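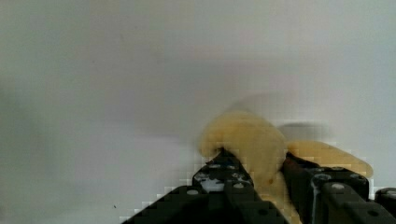 Ye-seo Gil wrote back after the last session that holding a hamstring stretch for longer had to be better than holding it for less, or why would every teacher she had ever had tell her to stay and breathe? It is a fair question and most of this handout is an attempt at it.

Session 4: Stretching, warmth and what we think we feel

Reading for this session: the Skomside chapter on range of movement, first half only. The second half sells the author's method and you can skip it.

1. What a stretch does

If you hold a forward fold for 30 seconds, you will usually reach a little further the second time. Students say the muscle has lengthened. Teachers say it too, often with a hand on the student's back. The trouble is that a muscle which had truly grown longer in half a minute would not go back to where it was by teatime, and it nearly always does.

The duller explanation is tolerance. You have got used to the pull, so you let yourself go further before you stop. Over months there may be some change in the tissue as well, but the evidence is patchier than the posters suggest, and many of the studies are small.

So, to Ye-seo: longer holds probably help up to a point. After that you are mostly practising patience, and there are other ways to do that.

2. "Opening" the hips

I would like you to stop using this word for a fortnight and see what you say instead. Hips are not shut. How far your thigh turns out depends partly on the shape of your socket, and no amount of pigeon pose will reshape that in an adult. Two students with the same number of classes behind them can look completely different in a seated wide-leg pose, and the one who is nearer the floor has not worked harder.

Leobardo Barrera disagreed with me on this in January and I said I would put his side in. He thinks the word does no harm if it gets stiff people to relax. Perhaps. My worry is the stiff person who keeps pushing against bone for three years because they were told something would open.

3. Heated rooms

The Drolleo studios keep their rooms at 40 degrees (that is 105 in Fahrenheit, near enough, and you will see both on their leaflets). Claims made for it: deeper stretch, fewer injuries, toxins leaving in the sweat.

Deeper stretch: you will feel looser, yes. Whether you are safer there is another matter, as the feeling that would have stopped you has been turned down.

Fewer injuries: I have asked for figures and been sent testimonials.

Toxins: ask which ones. Your liver and kidneys do this job. Sweat is mainly water and salt.

If you like a hot class, go to one. Drink beforehand, leave if you feel dizzy, and don't go if your doctor has told you to keep out of the heat.

4. For next time

Pick one claim from a class, app or leaflet. Sultico's breathing course is a rich source. Write down who is making the claim, what would have to be measured to check it, and whether anyone has measured it. One side of paper.

Bring a strap. The Ahn ones in the cupboard have lost most of their buckles.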